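검색어를 입력하세요 검색 전체메뉴

최종 업데이트: 10월

플로모라, 공유주방 '아탈라' 문 연다… 전자레인지 한 대로 차리는 저녁 강좌도 함께 시작

생활공간 운영사 플로모라(Flomora)가 1인 가구와 직장인을 위한 공유주방 '아탈라(Atallah)'를 10월에 연다. 가스불도 큰 오븐도 없이, 흰 조리대와 전자레인지를 중심에 둔 작은 주방이다. 플로모라는 개관과 함께 전자레인지 조리 강좌 '문 열고 한 접시'를 시작하고, 강좌에서 다룰 조리법을 묶은 책자도 이용자에게 무료로 나눠준다.

아탈라는 플로모라가 운영하는 주거동 1층의 옛 우편실을 고쳐 만들었다. 이 건물에는 865세대가 산다. 그동안 입주민 게시판에는 방 안 주방이 너무 좁다, 냄새가 이불에 밴다, 도마 놓을 자리가 없어 세탁기 위에서 파를 썬다는 글이 꾸준히 올라왔다. 플로모라가 봄에 실시한 설문에는 입주민 300명이 답했고, 그중 246명이 집에서 가장 자주 쓰는 조리기구로 전자레인지를 꼽았다. 냄비도 프라이팬도 아니었다. 준비팀은 이 답을 보고 처음 그렸던 도면을 접고 주방을 다시 설계했다.

공간 기획을 맡은 라니아 세만(Rania Semaan) 팀장은 "처음에는 인덕션을 여섯 구쯤 넣을 생각이었어요. 그런데 설문을 받아 보니 다들 이미 전자레인지로 밥을 해 먹고 있더라고요! 달걀찜도 하고 가지도 찌고, 어떤 분은 귤잼까지 만드신대요. 그럼 그걸 제대로, 넓은 데서 하실 수 있게 해 드리자고 했죠"라고 말했다.

새 주방에서 가장 공을 들인 것은 조리대다. 전자레인지 문은 생각보다 자리를 많이 차지한다. 왼쪽으로 활짝 젖히면 문이 앞쪽까지 나오기 때문에, 옆에 양념통이나 그릇이 있으면 걸리기 쉽다. 아탈라에서는 전자레인지를 조리대 가운데 두고 문이 도는 쪽을 비워 두기로 했다. 뜨거운 그릇을 꺼내 바로 내려놓을 자리는 오른쪽에 따로 마련했다. 왼손으로 문을 열고 오른쪽으로 그릇을 옮기는 순서를 조리대 앞에서 몇 번이고 따라 해 본 끝에 정한 배치다.
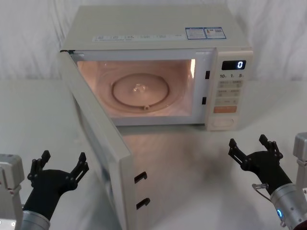

엘리 다바스(Elie Dabbas)

조작부는 단순할수록 좋다는 것이 강사진의 공통된 의견이었다. 표시창에 숫자가 뜨고, 그 아래에 10과 1과 5 표시가 나란히 있고, 옅은 베이지색 버튼들 밑에서 주황색 버튼 하나가 눈에 띄는 정도면 처음 온 사람도 금세 익숙해진다. 강좌 첫 시간은 그래서 요리보다 기계와 친해지는 시간에 가깝다. 둥근 유리 접시를 빼서 씻고 물기를 닦아 제자리에 앉히는 일, 문을 끝까지 닫는 일, 안쪽 벽에 튄 국물을 굳기 전에 닦는 일을 다 같이 해 본다. 그러고 나서 감자 한 알을 익혀 소금에 찍어 먹고 헤어진다.

둘째 시간부터는 본격적으로 저녁을 차린다. 강사 야아 아제이(Yaa Adjei) 씨가 준비한 차림에는 두부 버섯찜, 토마토 달걀, 단호박 수프, 고등어 무조림이 들어 있다. 고등어라고 하면 다들 냄새부터 걱정하는데, 아제이 씨는 대파와 생강을 바닥에 깔고 뚜껑을 살짝 비껴 덮는 방법을 알려 줄 예정이다. 조림을 마친 뒤에는 레몬 껍질을 띄운 물을 한 그릇 돌리고 마른 행주로 안을 닦는다. 이 마무리까지가 수업이다.

아제이 씨는 "전자레인지 요리를 대충 때우는 끼니로 보는 분들이 아직 많은데, 저는 퇴근하고 나서 이걸로 제일 맛있는 걸 만들어요. 가운데가 덜 익으면 재료를 가장자리로 둥글게 놓아 보세요. 한 번에 길게 돌리지 말고 중간에 꺼내서 뒤집어 주시고요. 이 두 가지만 해도 맛이 확 달라집니다!"라고 전했다.

책자 '돌리는 동안'은 식생활 편집자 카를라 하다딘(Carla Haddadin) 씨가 엮었다. 초판은 300부를 찍는다. 조리법마다 출력과 그릇 크기, 중간에 한 번 꺼내는 시점을 적었고, 빈 줄을 넉넉히 두어 각자 집 전자레인지에 맞는 시간을 써 넣을 수 있게 했다. 같은 감자라도 기계마다 익는 시간이 다르다는 점은 책자를 만들면서 편집진이 가장 많이 부딪힌 문제였다. 뒤표지 안쪽에는 넣으면 안 되는 그릇을 따로 모았다. 금박 두른 접시, 알루미늄 포일, 뚜껑을 꽉 잠근 밀폐용기가 차례로 나온다. 껍데기째 넣은 달걀도 한 줄을 차지했다.

조리대와 선반은 가구 공방 드러드스테드(Drudstead)가 짰다. 공방을 이끄는 빌랄 무사(Bilal Moussa) 대표는 조리대 높이를 두고 입주민들과 오래 이야기를 나눴다고 한다. 높은 선반에 올린 전자레인지에서 국그릇을 내리다 손목을 덴 사람이 있었고, 허리를 굽히기 힘든 사람도 있었다. 결국 가슴보다 낮고 허리보다 조금 높은 선에서 의견이 모였다. 무사 대표는 "그릇 안이 내려다보이는 높이가 제일 편합니다. 상판을 흰색으로 한 건 흘린 자국이 바로 보여서예요. 보이면 닦게 되거든요"라고 설명했다.

아탈라는 입주민이면 누구나 쓸 수 있고, 강좌는 인근 주민에게도 열려 있다. 개인 용기와 행주는 가져와야 하며 기본 양념은 주방에 있는 것을 써도 된다. 주방은 오전 7시부터 오후 10시까지 열고, 강좌는 오후 7시 30분에 시작한다. 신청은 1층 안내대에서 받는다. 알레르기가 있는 참가자는 신청할 때 미리 알려 주면 강사가 재료를 바꿔 준비한다.

플로모라는 개관 첫 주에 입주민이 자기 조리법을 적어 붙이는 벽도 마련한다. 귤잼 조리법은 벌써 들어와 있다.

문의: 플로모라 홍보 담당 엘리 다바스, 1층 안내대

이 사이트는 더 나은 이용 환경을 위해 쿠키를 사용합니다. 계속 이용하시면 쿠키 사용에 동의하는 것으로 간주됩니다. 동의 설정 변경

플로모라 소식지 받아보기 이메일 주소를 입력하세요 구독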